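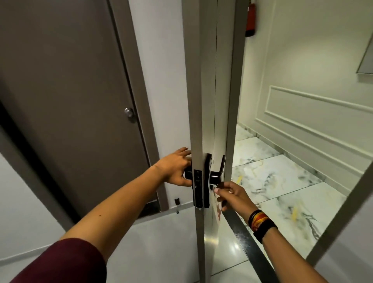 Progress on the door-handling software, April

Thank you again for your patience over the spring, and for the kind note that came with the last payment. It has been a busy stretch and I am pleased to say there is a good deal to tell you.

The planner now treats a lever door as a job for two hands, one on each handle with the lock between them, and Kuldeep Pandey has rewritten the part that decides which hand moves first. We have 199 labelled clips of people opening and holding doors, and 70 of them have been checked by hand for grip and wrist angle. The rest should follow before the Weltcombe visit, if the labelling tool behaves itself!

Perception is slower going. Custura, our handle detector, is happy with a black lever on a white door but still muddles round knobs with other fittings, and glossy floors upset the depth estimate more than I had hoped. Normunds Rebane has a fix in testing, which adds 30 milliseconds to each cycle, and we would like to halve that.

We have spent a little less than planned on computing time and would like, with your agreement, to move the difference to labelling. Phase 2 begins once the Urside team has sent over its door models.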